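Getting the Light Right at Your Work Table

If you sew, mend, glue or tinker at the end of the dining table after tea, a good lamp will change your life more than any new tool. I mean it!

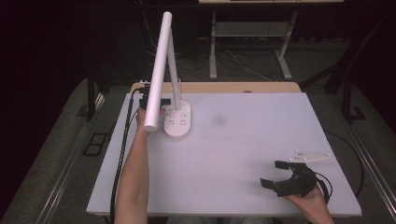 I spent years squinting at black thread on navy trousers under one ceiling light, blaming my eyes, and then my neighbour Randa lent me her lamp for a weekend and I finished the whole mending pile in one go. I bought my own the next Thursday and I've been moving it around ever since.

Which side does the lamp go on?

Put it on the opposite side to the hand you work with. If you're right-handed, the light comes from your left, and your hand's shadow falls away from the bit you're trying to see. Lefties, swap it over. If you live with someone who's the other way round (we do, and we share the table), get a lamp light enough to shift without unplugging it.

For hand stitching I like the light a bit forward of me as well. For reading tiny instructions, straight over the top is lovely.

Low for texture, high for colour

This is my favourite trick. Drop the lamp right down so the light skims across the surface and every bump, pull and scratch jumps out at you. I use it for finding moth nibbles in jumpers, checking whether filler has been sanded flat, and hunting for a dropped needle (it throws a long shadow, easy!). Then lift it up high again when you're matching thread or paint, or you'll get a bright patch in the middle and murk everywhere else.

When you're choosing between two close colours, have another look by the window in the morning. I once patched a charcoal school skirt in what was very definitely brown.

Put something pale underneath

Dark timber soaks up light and small parts vanish on it. A white board, an old melamine shelf, even the back of some leftover wallpaper will bounce the light back up under your work. Screws, beads, snap fasteners, they all show up beautifully. The exception is white thread and white buttons, so keep a dark tea towel handy and lay it over the top.

Matt is better than shiny. If your board is glossy and you're getting glare, tilt the lamp head a little away from you before you give up on the board. A sheet of baking paper taped down takes the shine off too, and you can throw it out when it's covered in glue.

Keep the ceiling light on

I know it feels cosy with only the lamp going, but your eyes get tired jumping between a bright table and a dark room. A floor lamp in the corner behind you is plenty. And look up now and then! I set the oven timer for 12 minutes, and when it goes I stare out at the lemon tree until my shoulders come down.

Warm or cool?

If your lamp has settings, use the cooler white for fiddly jobs and the warmer one later in the evening. When you're buying a globe or an LED strip, look for the CRI number on the box, which tells you how true colours will look. Mine is 91 and I wouldn't go much lower for sewing or painting.

Cleaning it

Dust dulls a lamp more than you'd think. Switch it off at the wall, let it cool, and wipe the head with a barely damp microfibre cloth. Never spray anything straight on it. Touch buttons pick up fingerprints and hand cream, and a dry cloth usually sorts them out. For sticky tape residue on the base, a dab of eucalyptus oil on a cotton bud, but test it somewhere hidden first as it can mark some plastics.

Cords

Run the cord off the back of the table and clip it to the leg with a bulldog clip. If it has to cross the floor where people walk, move the table instead. I did, all of 2 metres, and now I get the afternoon sun as well.

A reader's tip

Dinesh Mathur wrote in to say he sticks a strip of magnetic tape along the far edge of his board to catch pins and tiny screws while he's fixing watches. I tried it the same night and it's brilliant. Keep it well clear of the watch itself, he says, and wipe the strip down when it gets fluffy.

Next month: storing bobbins so they don't unravel all over the drawer.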